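**Ticket 3 877 – cellule de pliage à deux bras, site de Brasterport**
Statut : résolu, sous surveillance
Priorité : moyenne

**Symptôme**

Depuis la mise à jour d'août, le bras droit lâche la serviette au moment de la tension. Le défaut tombe presque toujours au même endroit du cycle, juste avant la dépose, et le contrôleur Henell remonte « perte de prise D » sans autre précision. Le bras gauche ne bronche pas. Sur la dernière série : 1 180 cycles, 41 pertes de prise, toutes à droite.

**Ce qui a été vérifié**

- 08 h 20 – Serrage des doigts à droite : correct, vis en place, pas de jeu à la main.
- 08 h 45 – Échange des patins gauche/droite. Le défaut reste à droite, donc les patins sont hors de cause (dommage, c'était la réparation facile !).
- 09 h 30 – Relecture du journal de courant moteur. Et là, ça devient passionnant : le courant de la pince droite chute un court instant à chaque perte, toujours quand le poignet passe en fin de rotation.
- 10 h 10 – Mouvement rejoué à vitesse réduite, à vide. La chute de courant réapparaît 2 fois, dans la même position du poignet.

Le câble de la pince devient le suspect numéro un. Sa boucle côté droit est longue, et le connecteur côté pince prend tout l'effort quand le poignet tourne. J'ai repris le connecteur, puis relancé les essais en tension avec les serviettes microfibres. 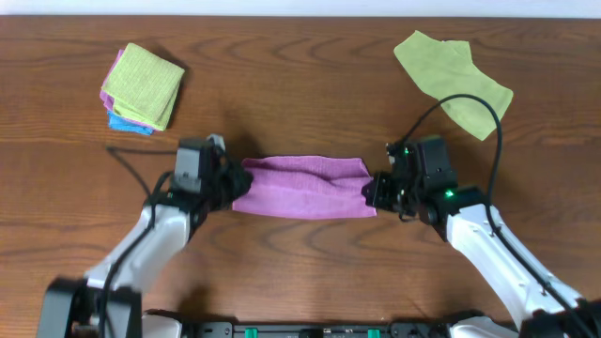
**Faut-il recalibrer la pince après avoir débranché son câble ?**
Une simple prise d'origine suffit : ouverture complète, fermeture complète, puis validation de la position zéro dans le menu Henell. La calibration complète ne se refait qu'après un démontage des doigts ou un changement de moteur.

**Correction appliquée**

1. Mise hors tension de la cellule, connecteur droit débranché, contacts nettoyés et rebranchés jusqu'au clic.
2. Prise d'origine des pinces.
3. Consigne de serrage à droite remise à la même valeur qu'à gauche. La mise à jour l'avait ramenée au réglage d'usine – un deuxième coupable, bien caché celui-là !

Résultat : série complète rejouée l'après-midi, aucune perte de prise, et une courbe de courant magnifique, bien plate du début à la fin. Franchement, quel plaisir de voir les deux tracés se superposer.

**Reste à faire**

- Commander un collier de maintien chez Thepsuriya pour soulager le connecteur droit.
- Vérifier la consigne de serrage sur la cellule jumelle de Nevstead, qui a reçu la même mise à jour.
- Sauvegarder les paramètres de pince avant la prochaine version du logiciel.

Je garde le ticket ouvert jusqu'à la pose du collier.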